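Zindero two-arm kit, worth it?

violeta_medina
Looking at the Zindero desktop kit, the one with two arms and a wrist camera on each. Anyone here living with one?

dunstan_e
Had mine since June. Two evenings to assemble, and a manual translated by someone with a grudge. The arms are good. The stock fingers are fine on anything with a bit of thickness and sulky about thin, slick plastic — so naturally I picked CD cases.

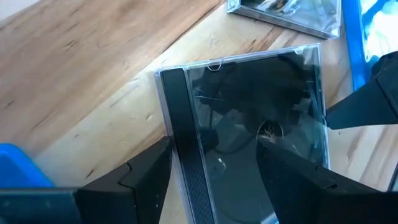
violeta_medina
Does the kit come with the software for recording your own demos?

dunstan_e
The recorder is included. Training on what you record is a separate Plandeo subscription, mentioned once, on page 70.

noemi_o
Disagree about the fingers. Mine handle slick stuff all day with the grip force turned down. Factory setting is for crushing walnuts.

dunstan_e
Turned it down. Then it held things like a bored teenager.

c_serrano
Get the Lanon pads and stop arguing. Cheaper than therapy.

noemi_o
Lanon pads peel. I'm on my second set and I still say stock is better.

violeta_medina
So I should buy it, or not?

c_serrano
Buy it used. Dunstan will be selling his by the end of this thread.

dunstan_e
Make me an offer. Manual included.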